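Basket Tasks, Two-Arm Bench: Progress Report to the Rornance Fund
Prepared by Viorica Milošević, Kirkville bench

Since the October report we have spent most of our time on one question, which is whether adding a wrist camera view to the training data makes the policy better at handling woven objects. The proposal said it would. I am less sure than I was when I signed it.

The trouble starts with what the wrist camera gets to see. When the arm comes in along the side of the basket, a large share of the view can be blank wall, and the part that matters is a dark fingertip against a busy weave.

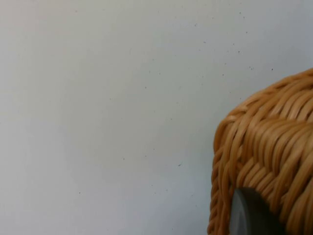 Wrist view with the finger at the side of the basket.

The Babić method, which we adopted at your suggestion, assumes the network will learn to ignore the wall and read contact from the weave. We trained on 3000 demonstrations with that view included and the same number without it. Over 100 test runs for each policy, the one with the wrist view did better by 4 successes. I would not build a claim on that. Two people scored the runs, and their disagreements covered more runs than the gap does. The Pledstead team has described its own gain as clear, but their basket was a solid-walled bin and I don't think the comparison carries over.

Lifting is the weaker half of the task. The policy learns to close on the end wall readily enough. Holding the basket at a sensible angle is another matter, and our success measure ignores it completely.

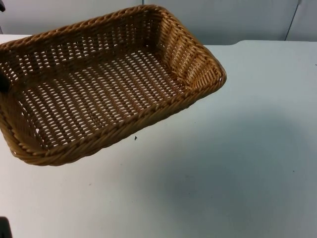
A run counts as a success if the basket leaves the table and comes back down inside the marked time. Tilt is not scored. If the basket had anything in it, I expect a fair number of our passes would turn into spills, and I would ask you to read the lifting figures in the attached sheet with that in mind. We are rescoring the old runs with a tilt limit. It is slow work — every run has to be watched again from the fixed camera.

The ball task was meant to be the easy one, a check that nothing in the setup was broken. 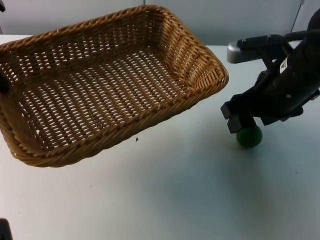 Both policies reach for the ball well when there is clear table between it and the basket. Close to the rim they get worse, and by a similar amount, so the wrist view is not buying us much there either. My own guess is that both are leaning on the fixed view and treating the wrist image as noise. We can test that by blanking the wrist image at run time, and that should have been done before any of the larger training runs.

For the next period I propose to hold off on the second basket shape, finish the rescoring and run the blanking test. The budget line for more demonstrations can stay unspent until those results are in. If blanking makes no difference to the success rate, I will recommend that we drop the wrist view from this part of the project.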